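How to keep apples crisp in the fridge

I live near Purkudville, where we buy apples by the box and eat them over many weeks. In the fruit bowl they go soft quickly, so I learned to store them cold. It is easy, but there are a few small rules.

First, look at every apple. Put aside any with a bruise or a cut and use those for cooking. Do not wash the good ones yet. Put a small basket on the table next to the fridge, so you can carry the fruit only a short way.
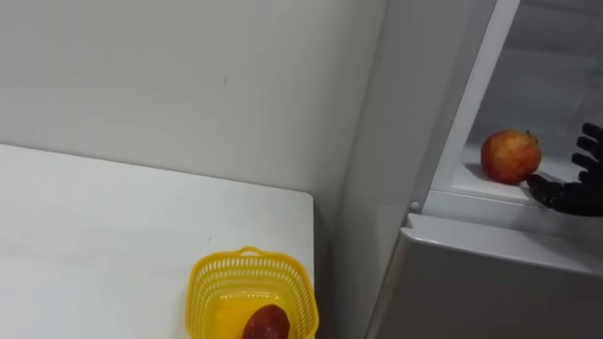 What temperature is best for apples?
Close to 4 degrees is good for a home fridge. Colder can freeze the fruit at the back.

Choose a basket with holes, because air must move between the apples. If your fruit is large (mine are roughly 200 grams each), put fewer in one basket. Keep them away from lettuce and carrots. Apples give off a gas which makes green leaves turn yellow.

A shelf is also fine if you will eat the fruit this week. Set each apple down gently and leave a little space beside it.

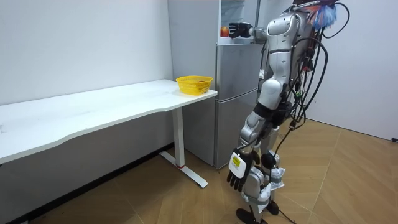 Birnton, August

I have now tried this with a full box of 16 apples. Once a week I check them and take out any soft one. Before eating, rinse under cold water and leave on the bench for half an hour. The flavour is better when they are not so cold.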